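Bechergläser und RG-Ständer für Schul-AG, was nehmt ihr?

Forum > Labor & Experimentieren > Glas und Kleinteile
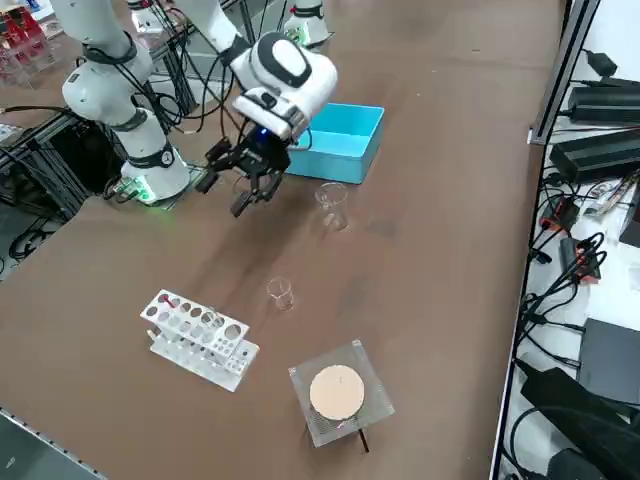
Ausgangslage und Frage

kolbenfresser
22.03.2023
Moin zusammen, muss bis Ende der Woche eine Bestellliste fertig haben. Chemie-AG, 8 Plätze, Etat ist klein. Bisherige Idee pro Platz: zwei Bechergläser in verschiedener Größe, ein weißer Reagenzglasständer, eine blaue Wanne mit hohem Rand. So wie auf dem Foto halt, nur eben achtmal. Fragen:
- Glas oder doch Kunststoff bei den Bechern?
- Ständer mit verschieden großen Löchern oder alle gleich?
- Wanne, reicht da was aus dem Baumarkt?
Tischplatte ist braun, klare Becher sieht man drauf ganz gut finde ich. Danke schonmal

Re: Ausgangslage und Frage

petrischale_77
Glas. Kunststoff wird matt, nach einem Schuljahr sieht man nix mehr durch. Klein + mittel reicht völlig. Achte auf Ausguss, gibt billige ohne, die tropfen am Rand runter und dann klebt alles.

laborratte_hb
Seh ich anders. Bei Fünftklässlern immer Kunststoff. Hatte letzten Februar drei Scherbenhaufen in einer Doppelstunde, danach war Schluss mit Glas. Matt hin oder her.

petrischale_77
Ja gut, Fünfte. Er schreibt aber AG, die sind doch meist älter? @kolbenfresser welche Klasse

kolbenfresser
Achte und neunte. Also Glas wäre ok denk ich.

tropfstein
Zum Ständer: verschieden große Löcher!! Unserer hat zwei Etagen, oben die Löcher in mehreren Größen, unten die passenden kleineren. Dicke und dünne Gläser gehen beide rein. Bei den Ständern mit Einheitsloch wackeln die dünnen wie blöd. Hab welche von Rinov, nicht schön aber halten.

laborratte_hb
Rinov hatte ich auch, Füße waren krumm. Musste Filz drunterkleben. Weidemann ist teurer, steht dafür gerade.

tropfstein
Bei mir kein Problem. Vielleicht Montagsware erwischt.

Re: Wanne

uwe_diekmann
Baumarkt geht, aber nimm keine zu flache. Der Rand muss was abkönnen wenn mal ein Becher umkippt. Wir haben Wannen von Hasta, Farbe egal, ich find knallige gut weil die Schüler dann wissen: da gehört das Nasse rein. Klare Gläser auf braunem Tisch übersieht man übrigens schneller als man denkt, gerade die kleinen. Ich stell die immer nach hinten oder gleich in die Wanne.

petrischale_77
Gläser in der Wanne, da rutschen die doch. Tuch reinlegen.

uwe_diekmann
Tuch liegt drin, klar.

kolbenfresser
Ok also Tuch auf die Liste. Was ist mit der Tischplatte, unsere hat Schlieren und so leichte Kratzer, kriegt man das weg? Dunkler Fleck auch, in der Mitte.

laborratte_hb
Was für ein Fleck? Wenns Iod ist: Vitamin C. Sonst Finger weg von Scheuermilch, dann hast du statt Fleck ne matte Stelle und die siehst du immer.

E_Stueber
Kratzer lassen. Ist ein Arbeitstisch. Wir haben seit Jahren Unterlagen von Esteck drauf, die kann man abwischen und tauschen wenn sie hin sind. Kosten nicht die Welt. Gruß Elfriede Stüber

tropfstein
Unterlage ja, aber nicht die mit Struktur, da stehen kleine Becher schief drauf. Glatte nehmen.

E_Stueber
Glatt, ja. Hätte ich dazuschreiben sollen.

Re: Stückzahl

kolbenfresser
Zwischenstand:
8 Wannen, blau
8 Ständer, weiß, zwei Etagen, gemischte Löcher
16 Bechergläser, halb klein halb mittel
Reagenzgläser 40 Stück
8 glatte Unterlagen
Tücher
Fehlt was?

petrischale_77
Mehr Reagenzgläser. 40 ist bei achten und neunten nach den Ferien weg. Und Bechergläser zwei, drei als Reserve, einer fällt immer.

laborratte_hb
Bürsten!! Vergisst jeder. Passend zum Durchmesser, sonst stößt man den Boden durch.

uwe_diekmann
Und Stopfen. Je nach Gläsern zwei Größen.

kolbenfresser
Bürsten und Stopfen notiert, Reserve auch. Ständer jetzt doch Weidemann, hab die Rinov beim Kollegen gesehen und ein Fuß war tatsälich krumm. Bestellung geht morgen raus

tropfstein
Pff. Meine stehen gerade.

Ähnliche Themen
Reagenzgläser spülen ohne Spülmaschine
Stopfen klemmt im Glas, was tun?
Wannen stapeln im Schrank, wer hat Platztipps
Suche Unterlagen Esteck, gebraucht
Etiketten auf Bechergläsern, welcher Stift hält
Sammelbestellung Tropfpipetten (3000 Stück, noch Anteile frei)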